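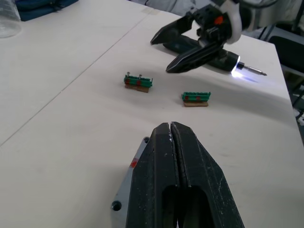
Fig. 1. Two small bit holders on a white tabletop.

Veninley Evening School
Furniture Repair, Part 6: Screws and how they fail
Handout, 22 June 2024

In the previous part we have spoken about glue. Now we come to screws, which cause more damage to old furniture than most students expect.

1. Choosing the bit
Before you turn any screw, clean the recess with a needle. Old paint and wax keep the bit from going to the bottom. For a slotted screw, the blade should fill the whole slot but not be wider than the head. Phillips and Pozidriv look similar, but Pozidriv has four extra thin lines between the arms of the cross. Do not mix them.

2. Pilot holes
In hardwood, always drill a pilot hole. Its diameter is close to the core of the screw, without the thread. In softwood it can be a little smaller. Brass screws are weak, so first cut the thread with a steel screw of the same size, then put in the brass one.

3. A screw that turns and does not hold
The wood around it is worn out. Please do not take a thicker screw at once, it may split the rail. Glue a hardwood plug into the hole, wait until the next day, and drill again.

4. A broken screw
If the piece stands out, grip it with locking pliers and turn slowly. If it is below the surface, use a hollow drill and plug the hole as in point 3.

Homework: read chapter 8 and bring one chair with a loose joint. The second half of the course begins in October, in room 247.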